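Shared Kitchen: Tips for the Counter and the Table

Updated June 2025

These notes cover the small stuff that gets asked about most: the bread baskets, the plates and the microwave. Please read them before your first turn on the rota.

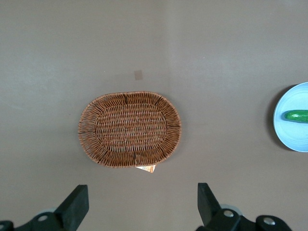
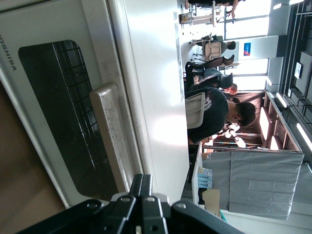 Kitchen and Supplies Team, Gundale Workshop

Wicker baskets

Empty the basket first and shake it upside down over the sink. Crumbs sit down between the strands of the base and a cloth will only push them further in. Use the dry paintbrush from the drawer and brush along the weave. For the sides, brush from the base up to the rim.

Do not soak wicker. If something sticky has been in it, wipe with a cloth wrung out in warm water and a drop of Savon, then wipe again with plain water. Stand it on its edge to dry overnight. A basket put away damp will smell by the end of the week and the smell does not come out.

Line the basket with a clean napkin when it is used for bread or cut fruit. Wrapped snacks can go straight in. Look underneath when you lift it, as packets and cards slide under there and get left behind.

Snapped strands can be trimmed with nail scissors, close to the weave. Leave the rim alone if it starts to unwind and give the basket to Mariama Asamoah, who has the right glue.

Plates

The blue plates go in the lower cupboard with the bowls. Stack no more than 12 high. Scrape them before they go in the sink. Gray marks left by forks come off with baking soda and a damp sponge. Rub gently and rinse.

Microwave

Cover food. A plate turned over the bowl will do if you can't find the lid. Wipe up spills the same day.

For dried-on food, put 2 cups of water and a sliced lemon in a glass bowl and heat for three minutes. Leave the door shut for another five, then wipe the roof, the walls and the turntable. The bowl will be hot, so use the mitts.

The handle gets more hands on it than anything else in the kitchen. Clean it daily with a soapy cloth, including the back side where your fingers go. Use a soft cloth on the door window. Scouring pads leave scuffs and those are permanent. Spray cleaner goes on the cloth and never on the machine, as it can get into the vents.

Keep cardboard, paper towels and bags off the top. If the door does not close flush or the light stays on with the door shut, unplug it and tell Irfan Siddiqui.

White table tops

Coffee rings: damp cloth first, then baking soda paste left on for ten minutes. Pen marks: rubbing alcohol on a cotton pad. Old tape from notices: warm it with a hair dryer, peel slowly, and take off the residue with a little cooking oil. Wash the oil off afterward.

Hot dishes need a mat under them. The cork ones are in the drawer with the brush.

Supplies

Cloths are bought in packs of 100 and kept on the top shelf. When the pack is down to 40, write it on the order sheet. Same for Savon and sponges. Orders go in again in October.

Questions to Evelien Kramer, extension 356.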